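From: Xuân Vi
To: Fleren produce list
Subject: Re: [fleren-produce] Sorting fruit for the share baskets

Roy wrote:
> We got through the bags in April but it took a lot longer than I
> would have liked. Part of it was that everybody at the table was
> packing straight out of the bags, so the first baskets got all the
> good apples and the last ones got mostly oranges. I also found two
> soft oranges at the bottom of a basket after it had gone out front.
> Can somebody write down how the Junow people set up their table? I
> was told they lay it all out first. Also, do we still want the small
> baskets or should we go to paper bags?
>
> Roy

Roy,

I can answer most of this. I packed at Junow for two seasons before I moved over here, and I have been doing my own table the same way since. I'll take your points in order and then say what I think about the baskets.

Yes, they lay it all out first. Each packer empties one bag onto the table, spreads the fruit out along the far side, and keeps the near side clear for the basket. No fruit goes in until the whole bag is out and has been looked at. It sounds slower than packing from the bag, but you handle each piece once or twice and you don't have to dig through a finished basket to find the bad one. The soft ones are nearly always at the bottom of the bag, so if you pack from the top you meet them last.

They don't sort by size. They sort by kind, and loosely. Yellow apples go at one end, oranges in the middle, red apples at the other end. If a piece rolls a little, leave it. The point is that you can look along the line and see what you have before you start dividing it up. I have seen people make tidy rows and it uses up time for no benefit, and the round ones don't stay in rows anyway.

Use a dark surface if you have one. At Junow the tables were white and it was hard to see the pale fruit properly, the yellow apples most of all. I use a dark gray top now and the color of the skins is much easier to judge. The lamp should come from the side or the back. Straight overhead gives you a bright spot on top of every apple and you miss the marks.

Leave space between pieces where you can. Two apples nearly touching is fine, but a heap hides things. My usual spread is a loose curve with the basket inside it on the right, so I am reaching across a short distance and never over the fruit.
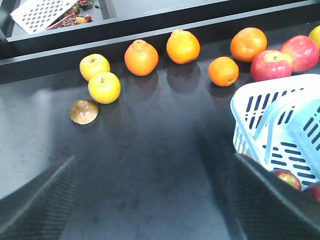
What to look for

Yellow apples: a little green near the stem is all right and those will keep. Press lightly near the bottom. If it gives, it goes in the kitchen box.

Red apples: the streaky kind vary a lot, so don't pull one for having pale yellow or pink patches. Check the stem cavity, where splits start.

Oranges: shape doesn't matter. The knobby ones are as good as the round ones, and people send them back to me all the time for no reason. Pick each one up and feel the weight. A light orange is a dry orange. Smell it if the peel looks dull. Turn it over and look at the underside, and if you find any blue or gray fuzz, throw that one out and wipe down its neighbors.

Anything brown and small that comes out of the bag with the fruit gets set to one side and looked at separately. Do not put it in a share basket until you know what it is. Most of the time it belongs to some other box.

Order for filling

Oranges first, because they can take the weight. Then red apples, then yellow apples on top, which show bruises worse than anything else we handle. Fold the handles down to the side while you fill and bring them up only when the basket is ready to leave the table. I have knocked fruit out with the handles more than once.

Don't fill above the rim. If there is fruit left over at the end of a bag, it stays on the table and goes into the next basket. This is also the fix for your problem with the uneven shares — the next packer can see what has been left and doesn't end up with all oranges.

Baskets or paper bags

I would stay with the small plastic baskets. They rinse clean, they stack, and they stand up next to the packer. The paper bags we tried from Greltik were cheap enough at 1,000 to a carton, but one damp orange and the bottom goes. We still have most of that carton, item 789 on the supply sheet, and I suggest using it up for onions and other dry things.

We do lose baskets. I would ask people to bring one back when they pick up the next one, and put that on the sign out front. If we are short, I would order another 50 and see how long they last before we change anything.

One thing I haven't settled is where the kitchen box should go. Under the table is out of the way but people kick it. On the table it takes up room that the fruit needs. At the moment I have it on a chair to my left — not ideal, since the chair is also where I put my coat. If anybody has a better spot, please write back to the list.

Roy, if you want to try this on one table first and leave the others as they are, I can come in early and set it up with you. I would need a table, one lamp, and a damp cloth. Let me know which door will be open.

Xuân Vi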